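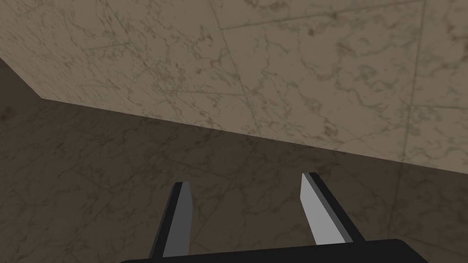 Caring for stone surfaces in small hotels
Notes for my talk in Stovcombe, 14 Feb 2023

Start slowly. Wait until the doors are closed. Remember to say the name of the hotel clearly, because at the last talk people wrote it wrong: Grurnmont, with two r.

Opening

Good morning, and thank you for the invitation. I have looked after the housekeeping at the Grurnmont hotel for many years, and before this I worked in a stone workshop. So I know marble from two sides: as the person who polishes it, and as the person who must explain to the owner why it has a ring from a glass of orange juice.

Ask for hands: who has marble in the bathrooms? Who has it in the bar? Who is not sure if it is marble? (Usually there is laughing here. Let them laugh, then go on.)

What marble is

Keep this part short. Marble is limestone which was changed by heat and pressure under the ground. It is mostly calcite. Calcite reacts with acid, and most of the trouble I will speak about this morning comes from this one fact.

Granite is another thing. It is much harder and does not mind lemon. Many guests call every shiny stone "marble", and many suppliers do the same in their price lists. Read the delivery papers and ask the fitter.

Marks and stains are two different problems

Speak slowly in this part, people want to write.

A stain is something that went into the stone: coffee, oil, hair colour. It is usually darker than the stone around it. An etch is a place where acid has eaten the polish. It is dull, and often paler. If you put your eye low and look along the surface towards the window, an etch shows at once.

You cannot wash away an etch. I have seen a good cleaner rub for half an hour on a dull spot with stronger and stronger products, and at the end the spot was as big as a plate. Please tell your staff this, also the ones who come only in summer.

For an oil stain I use a poultice. Baking soda and water, mixed thick like yoghurt, put on the stain, covered with kitchen film with the edges taped down. Leave it for one day, take off the film, let it dry, then remove it with a plastic scraper. Often it must be done again. Try it first in a corner behind the door.

Products

In our rooms we had 5 different bottles on each trolley. Now we have two. One is a neutral cleaner for stone, the other is for glass and ceramic only and has a red cap. The descaler stays in the locked cupboard. Vinegar is not allowed in the building except in the kitchen.

Always the second cloth: one damp with cleaner, one dry. With hard water this second cloth is the most important thing you own. Stovcombe has hard water too, I noticed it in my kettle this morning.

Sealing

Explain well, there are always questions. A sealer goes into the stone and slows down the liquid. It gives you time to wipe. It does not stop acid, so a sealed bar top will still etch under a slice of lime.

The water test: put a few drops on the clean, dry stone and wait 10 minutes. If the stone becomes dark under the drops, it is time to seal. In our bar we test every May, before the terrace opens. The bathrooms need it less often.

The Harkard story

Only if there is time. At the Harkard house they had 70 bathrooms and all the tops were dull around the tap. The owner had already an offer for new tops. We took the hand soap away to check it, and it was a citrus soap with a low pH, very nice smell. They changed the soap, and Willems, the stone firm, polished the tops again on site. One top cost 230 to polish, against nearly 1000 to replace. The owner kept the offer for new tops in his drawer and I believe it is still there.

Do not say which soap it was.

Choosing the finish

If you are renovating, think about honed stone for the bar. Honed is matt, so the etches are less visible. Polished is beautiful in a lobby, on a wall, or on a table where only flowers stand. Floors in polished marble near the entrance I do not recommend, with wet shoes they are slippery and the sand scratches them. A long mat at the door helps much; it should be long enough for several steps.

Ask for two spare tiles from the same batch and write the room number on the back. In a few years you will not find the same veins again.

Questions

Repeat each question loudly for the back rows. If somebody asks about steam cleaners: I do not use them on marble. If somebody asks about quartz tops: these are a made material, hot pans can damage the resin, ask the maker for the rest.

Samples are on the side table, honed on the left and polished on the right. The drops bottle goes round. Please collect it before the coffee.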